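About Killwood Flower School

Killwood started with 8 students, one long sink and a van that only turned left without complaining. Eustaquio Hinojosa had been growing cut flowers out on the Kondcombe road, and people kept asking him how to make a bunch last past the weekend. So he started showing them!
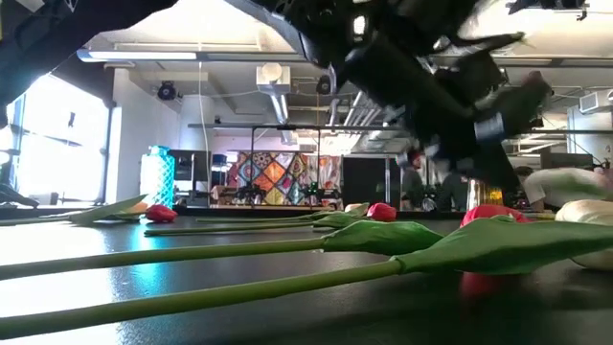

Tulips on the table, two of the reds up front.

These days we run evening and daytime classes in arranging, bouquet tying and small-plot growing, and we still keep every group small enough that you get real table time. Rüdiger Wendt joined us from Diekmann Nursery and teaches the spring bulb course (ask him about parrot tulips and clear your afternoon). His beginners plant 80 bulbs each in the teaching beds, then come back in April to cut them.

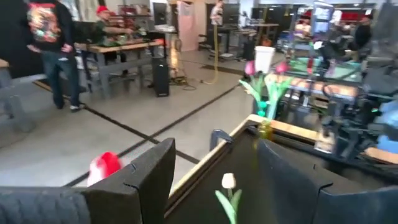

A white artificial tulip in close-up.

We love fresh flowers, and we're fond of good artificial ones too, so there's a short winter class on working with both. No experience needed for any of it. Scissors, buckets and aprons are here when you arrive, and coffee comes from Mado next door. Our doors open at 8 in the morning, and the beds out back are yours to wander through before class.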